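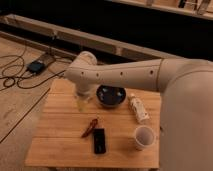
Clear plastic was the hardest case by a wide margin, Qiuyue Cao told a short call on the results, and anyone comparing grippers on mugs and wood blocks alone will come away with the wrong ranking. The remark set the tone for the tabletop gripper comparison that Gikholm published on March 18, 2026.

The comparison covers two end effectors on one arm. The first is the Rirent R2, a parallel-jaw gripper with flat rubber pads. The second is the Landeg Soft 3, which closes three flexible fingers around an object. Both were mounted on the same wrist flange and driven by the same controller, with no change to the motion planner between them. Finger force was capped at the same setting for both.

Gikholm logged 1397 grasp attempts over 11 working days in March. The object set had 13 items, among them thin-walled cups, bowls, bottles lying on their sides, and flat things such as cards and folded cloth. Each attempt began with the object placed by hand inside a marked zone. A grasp counted as good if the arm lifted the object clear of the table and held it through a slow wrist rotation.

On rigid objects the two grippers finished close together. The Rirent unit did better on narrow items that could be pinched across the middle, and it was faster to close. The Landeg unit did better on bottles, where the flexible fingers tolerated a poor approach angle. On flat objects both did badly. The flexible fingers tended to slide over the top of a card, and the jaws often touched the tabletop first and tripped the force limit. 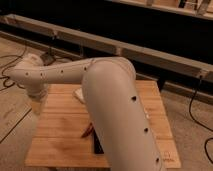 Most of the remaining difference came from perception. A fixed camera beside the table supplied the object position, and with the arm stretched across the work area its own links could hide part of the tabletop. Gikholm now takes the position estimate before the arm leaves its rest pose and does not refresh it during the approach. A wrist camera would avoid the problem but adds weight ahead of the last joint, and the team wanted the two grippers tested bare.

Controller timing was checked separately. Running the loop at 100 Hz was enough for both units. The Landeg fingers showed a small lag on opening, which the report puts down to the air line — a shorter hose reduced it.

Qianru Zhong, who wrote the test procedure, said the logs will be released with the object list and the pad wear notes. A second round is planned at the Stemthorpe lab, using the same arm model and a suction cup as a third option. No date has been set.

Comments (3)

dkw_motion
Was pad wear tracked per object or only per day? Rubber pads on thin cups go shiny pretty fast in my experience and the numbers drift.

pallet_jack
Capping both at the same force isn't really a fair match. Three soft fingers spread the load, so the jaws are working with a handicap on anything thin. Would like to see each one at its own best setting.

R. in controls
Agree with the above. Also please publish the hose length, before and after.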